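Home | Workshop notes | Open days | Guides | Contact

Setting up a suitcase-handling demonstration for an open day

These notes cover how we prepare and run the luggage demonstration at Redmont when the building is open to visitors. They are written for whoever is on the stand next and assume you have already been trained on the arm and can home it, jog it and stop it. They were last revised on 27 July 2023, after the April open day showed up a few gaps in the earlier version.

The task is simple to state. A hard-shell case lies flat on the floor. The arm comes down over it, finds the handle, closes the gripper and drags or lifts the case a short way, then lets go. Visitors understand it at once, so very little talking is needed before the first run.

1. Choosing the case

Use a hard shell. Soft bags sag when the handle is pulled and the grasp height changes between runs. A carry handle that stands proud of the shell is best. If it folds flat under spring tension, prop it or pick another case. Cases with the handle set in a moulded recess are usable, but the fingers need clearance on both sides, and you should check this by hand before you try it under power.

Run the case empty. The arm will take more, but an empty case is kinder to the fingers and a dropped one does no harm. Close every zip fully and see where the pulls come to rest. A pull hanging near the handle can get between finger and shell. Tape over it if it will not stay put.

Print and badges on the shell do not matter to the handle detector. They do matter to the older edge-based routine (menu entry Delto), which treats dark lettering on a pale case as an outline. Do not use Delto with a printed case.

2. Preparing the floor

Sweep first. Grit under a case changes how it slides, and it scratches the tiles.

Where two floor surfaces meet, look for a raised strip at the join. Run a palm along it. A case lying partly over a strip will rock when the fingers touch it, and the wrist reads this as an early contact. Either move the case clear or raise the contact threshold by one step. Siwan Dafis prefers to leave the case near the join, as it makes a harder and more interesting run. That is fine once the simple version has worked several times on the day.

Mark the starting position with low-tack tape at two corners of the case. Do not box it in completely. Visitors will be invited to move it later and the tape is only there so that you can put it back.

Set the barrier 2 metres from the furthest point the arm can reach, measured with the arm stretched out.

3. Checking the wrist

With the power off, go over the gripper and everything bolted to it. Fingers should be tight on their brackets with no play at the tip. Check the small screws on the mounting plate with the correct driver and do not overtighten them.

Turn the wrist slowly through its full travel and watch the coiled cable. It should open and close without catching on the plate. If it snags at one end, re-route it now. Gwion Hughes lost most of a morning in April to a cable that was sound at rest and pulled tight at full rotation.

Wipe the wrist camera lens with a dry cloth. Bring up the live view on the second monitor and turn the monitor so that people behind the barrier can see it. 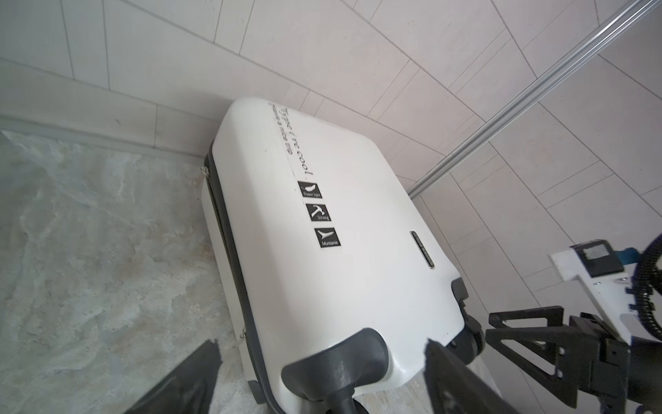
4. Teaching the approach

Jog the arm until the handle lies between the two fingers and the palm is square to it. Save this as the pre-grasp point. Raise the arm straight up by a hand's width and save that as the approach point. The program moves to the approach point at normal speed and covers the last part slowly.

Set the gripper to close at 70 per cent force. Full force marks plastic handles and gains nothing with an empty case. Below half, the handle slips when the case begins to turn.

Make the first closing move by hand from the pendant. Watch both fingers. They should meet the handle together. If one touches first and pushes the case sideways, correct the lateral offset and save the point again. Do not rely on the gripper to centre the load for you.

When the manual grasp is good, run the whole sequence 8 times without changing anything. Write each result in the log under the program name (Sorrentino for the floor drag, Flondidura for the lift). If any run fails, find the cause and start the set again.

5. Running the demonstration

Two people are needed. One holds the pendant and does nothing else. The other talks and watches the barrier. Swap at each break.

A sequence that has worked well:

Run the drag once with no commentary.
Explain the live view and say which part of the case the arm is looking for.
Stop the arm, engage the hold and let a visitor turn the case to a new angle.
Clear the area, release the hold and run again with detection on.
Finish with the lift, if time allows.

The fourth step is the one that fails most often. With detection on, the arm may choose the wheel end if the case has been turned right round, as a dark wheel housing and a dark handle look much alike from above. Let it stop on its own and tell people what went wrong. Bleddyn Trevor used to hide failed runs by restarting the program quickly. This confused the visitors and it also skipped the log entry.

Questions are mostly about weight, speed and whether the arm could manage at an airport. Give the rated payload from the data sheet. On airports, say that we have tested single cases on a clear floor, and leave it there.

6. Closing down

Return the arm to home, engage the hold, power off and lock the cabinet. Remove the tape the same day, or it leaves residue on the tiles. Check the finger pads for wear and note anything unusual in the log.

Spare pads and the pendant key are kept by Rhun Craddock. Changes to the taught points should go to Osian Cadwaladr before they are copied to the main controller – a backup of the previous set must exist first.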